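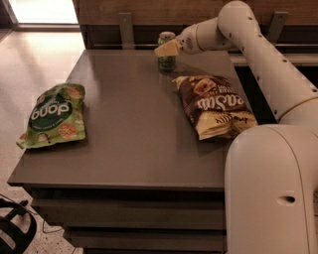
I bought the Zitesar bag sealer in August, after my sister complained that everything in my kitchen drawer was soft. She was right. I live alone and I never finish a bag in one evening, so for years I closed everything with rubber bands, and rubber bands do not keep the air out. The bags in my home are mostly of the kind on this table, soft and crinkled ones with crackers or chips inside, and a corner folded at a strange angle is enough to make a closing difficult. I have now used the sealer for many months, and I think I can say where it is good and where it is weak.

The Zitesar is a small heat sealer, as long as my hand. You open the cover, wait until it is warm, press the edge of the bag between the two jaws, and pull slowly to the side. It costs 20 dollars in the shop where I bought it, in Drurkville, and the batteries are not included. The instructions say to wait 5 seconds. In my experience it needs double, and the first seal of the day is always the worst one.

The pulling is what you must learn. If you go too fast, the bag looks closed but it opens again when you press on it. If you go too slowly, you melt a hole, and then you have to cut the bag lower and begin again. I spoiled many bags in the first week. My advice is to practice with empty ones and to flatten the edge with your fingers before you start. A fold under the jaw leaves a little tunnel for the air.

I made a simple test with plain salted crackers. One bag was sealed with the Zitesar, one was closed with the Cropper clip, and one was only rolled down with a rubber band. All three stayed in the same cupboard, next to the stove, where it is humid when I cook. After a week the crackers from the rubber band were already chewy. The Cropper ones were acceptable, a little tired. The sealed ones still made a noise when I broke them. After two weeks I would serve only the sealed ones to a guest.

The Cropper clip has its own merits. It is a long plastic bar with a hinge, it needs no battery, and my mother can use it without any explanation. For a bag which you will open again tomorrow, it is the better choice. Each time you use the heat sealer you lose a strip of the bag, and a small bag soon becomes too small to seal.

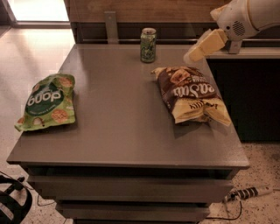
Eldana Abdella wrote to me that she had the same sealer and gave it away, because it would not close the thick coffee bags with the paper outside. I tried this after her message and she is correct. The heat does not pass through the paper. She now uses the Stikent jars for coffee and the clip for all the rest, and she says she does not miss the batteries.

About the batteries I must also complain. The box promises 400 seals from one set. I wrote a mark on the calendar for each seal, and my first set was finished before I had 40 marks on the second page, so it was far from the promise. With rechargeable ones it works, but it heats even slower.

Cleaning is easy if you let it become cold first. Salt and oil collect on the lower jaw, and a dry cloth takes them off. The magnet on the back holds well on my refrigerator. The cover broke a little at the hinge during the winter, but it still closes.

I will keep mine, and I would buy it again for crackers, chips and frozen vegetables. For coffee, take a jar.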